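Betreff: Re: [kampfsport-liste] Neues Wertungssystem beim Brestar-Cup

Am Vormittag schrieb der Verteiler Brestar-Cup:
> Liebe Vereine,
> ab März werten wir im Amateur-MMA nach dem System Fadoron. Die
> Punktrichter geben ihre Wertung am Tablet ein, nach jeder Runde steht
> der Zwischenstand sofort auf der Hallenanzeige. Bei der Probe
> mit 19 Kämpfen gab es nur 3 strittige Urteile. Wir versprechen uns
> davon mehr Transparenz und mehr Spannung für die Zuschauer.
> Rückmeldungen bitte an die Liste.

Hallo zusammen,

dann melde ich mich mal zurück. 19 Kämpfe sind mir als Grundlage reichlich dünn. Und was heißt »strittig«? Hat da eine Ecke protestiert, lagen die Karten auseinander, oder hat bloß jemand in der Halle gepfiffen? Ohne diese Angabe kann ich mit der 3 nichts anfangen. Eine Vergleichszahl aus dem Vorjahr fehlt auch.

Der offene Zwischenstand gefällt mir noch weniger. Wer nach zwei Runden klar vorne liegt, läuft in der dritten eben weg. Das würde ich meinen Leuten in der Ecke genauso raten, und spannender wird der Kampf dadurch bestimmt nicht. Außerdem sehen die Punktrichter die Anzeige ja selber. Dass das keinen beeinflusst, müsste mir erst mal jemand zeigen.

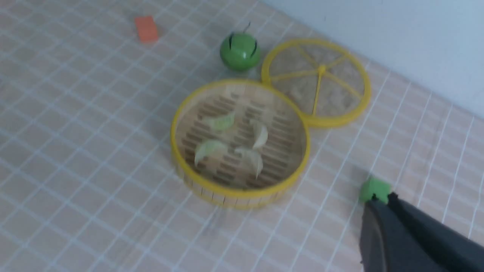
Dämpfkorb mit gelbem Rand, der Deckel liegt daneben

> Die Kosten für die Vereine bleiben überschaubar.

Überschaubar für wen? Im Anhang stehen 2358 Euro für die Anlage, und wie die umgelegt werden, steht nirgends. Wir bei Rovus melden in der Regel 4 Kämpfer. Zahlen wir dann pro Start, pro Verein oder pro Veranstaltung? Beim letzten »überschaubar« ging es um die neuen Handschuhe, und die haben wir am Ende komplett selbst bezahlt.

Zur Waage steht in der Mail übrigens kein Wort. Dabei war das beim letzten Cup das eigentliche Problem: Die Halle in Tse war offen, die Waage noch nicht aufgebaut, und die Fliegengewichtler saßen durstig im Flur. Daran ändert kein Tablet etwas.

Mein Vorschlag: Fadoron im März verdeckt mitlaufen lassen, Papierkarten zählen, hinterher beides nebeneinander veröffentlichen. Wenn die Zahlen dann gut aussehen, stimme ich gern zu. Bis dahin bleibt es von uns aus bei Nein.

Gruß aus der Trainingshalle
Kampfsportabteilung Rovus

PS: Den Anhang bitte noch einmal als PDF, bei mir war die letzte Seite leer.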